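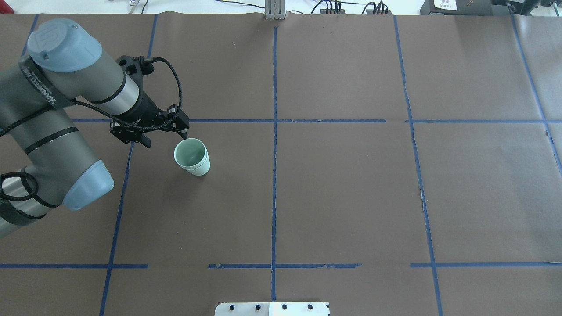
4.2 House rules for the shared table

Before a single trial was recorded, we sat down and wrote out the rules that everyone working at the table would follow, and we would gently encourage other groups to do the same, even if it feels like a slow way to begin. Our first draft, circulated in January, ran far too long, and Maribeth Rivera very kindly cut it down to something a newcomer could read over a cup of coffee. The version used for the 551 trials reported in this paper is dated 2018-06-12, and we call it the Setico rules.

The rule we lean on most concerns starting positions. Every object is assigned to one cell of the taped grid, and the cell is written in the log before the arm moves. The tape is there for people to read – the controller knows nothing of it – so a worn strip may stay in place as long as the cell can still be told from its neighbors. The paper is changed after every 100 trials, wrinkles or no wrinkles.

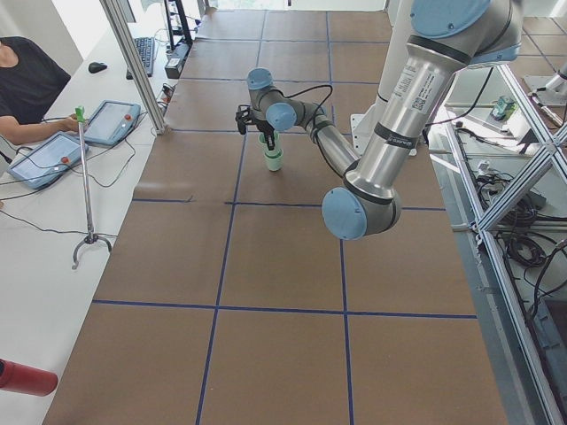 Figure 3. Stacking task, with the gripper above the nested cups.

Supervision took us much longer to agree on, and we are still fond of arguing over it. The Farooqui checklist, which we borrowed and then trimmed, asks that one operator stay with the controls for the whole of a trial and take on no other task. We kept that wording and added a line about posture, so that the operator sits at the desk beside the table, as in Figure 3, where a hand rests on a teach pendant tablet while the arm is over the cups. Each pendant carries its own red emergency stop, and our rule is that both stay on the desktop with the stops facing up and free of papers, mugs and sleeves. In 34 trials the operator chose to halt the arm early, and we count those as good supervision – they appear in Table 2 under their own heading and are left out of the success rate.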